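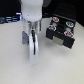 The gripper at the stickered black block, Brendedthorpe bench.

12 Nov 2023

We have 837 demonstrations in the set now. I threw out 50 of them last night, which is the subject of this post.

The rejected episodes were all recorded with the same habit on the operator's side. Whoever was driving (it was me for most of them) would bring the fingers down beside the object, pause, correct sideways, pause again, then close. On playback it looks careful. In the data it is a long run of near-zero actions with a small lateral twitch in the middle, and the policy learned the pauses very well. Left to itself it would stop short of the object and stay there until the timeout.

Jae-in Tak suggested trimming the idle frames in place of deleting whole episodes. I tried that first. Trimming leaves jumps in the joint velocities, and our loader resamples to 10 Hz after the cut, so the jump gets smeared across neighbouring steps. Deleting was cheaper than fixing the loader.

The second problem is the wrist view.
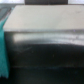
A pale flat top over a glossy dark front is about the worst thing I can hand the encoder. Reflections on the dark face shift as the wrist moves, while the top offers very little texture to hold on to. Strongly coloured items near the border, teal cloth for instance, end up carrying far more weight than they should. Adaeze Jibrin ran the saliency maps in February on the old Clonow set and saw the same behaviour, so I can't claim to have discovered it.

Changes to the protocol from here on:

Operators do one approach per episode. If the approach is off, abort and re-record.
Start poses are drawn from the list, no freehand starts.
Cloth and other soft items get moved between episodes, so their colour stops predicting the position of anything else.
Exposure locked on the wrist camera before the first episode of a session.

Pascal Royer wants failures kept and labelled as well. I agree in principle, but the label schema has 3 outcome codes and none of them means "operator changed their mind". I'll add a fourth once the storage migration is done.

Retraining on the reduced set is queued on the Khan machine behind Fatima Nwankwo's jobs. I'll post the loss curves when they exist.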